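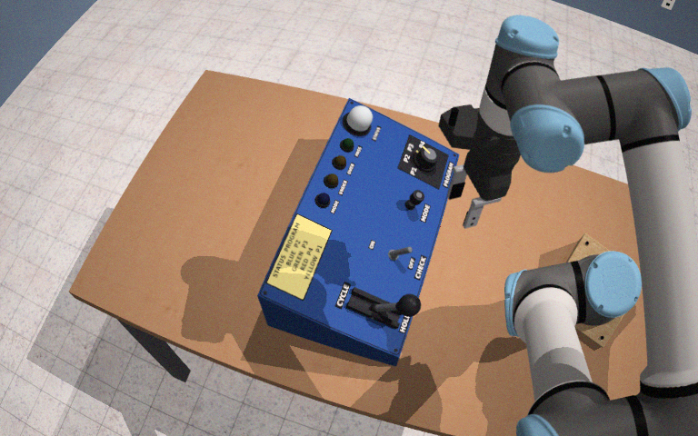 One reader wrote in after the last issue to say she'd given up on sourdough completely, that her starter smelled like nail polish remover and she was going back to store bread. Please don't! I've been there, and mine came back after 10 days of feeding it morning and night with plain rye flour and keeping it on top of the fridge (the warm side, over the motor). It's bubbling away again now — I got two decent loaves out of it on Monday, one a bit flat.

I still buy my rye at the Morin mill shop in Uvulmont, and they've moved the small bags to the back by the oats, so ask if you can't find them. Next time I want to get into scoring, and whether you need a Dutch oven at all.

Home | Past Issues | Recipes | Swap Table | Contact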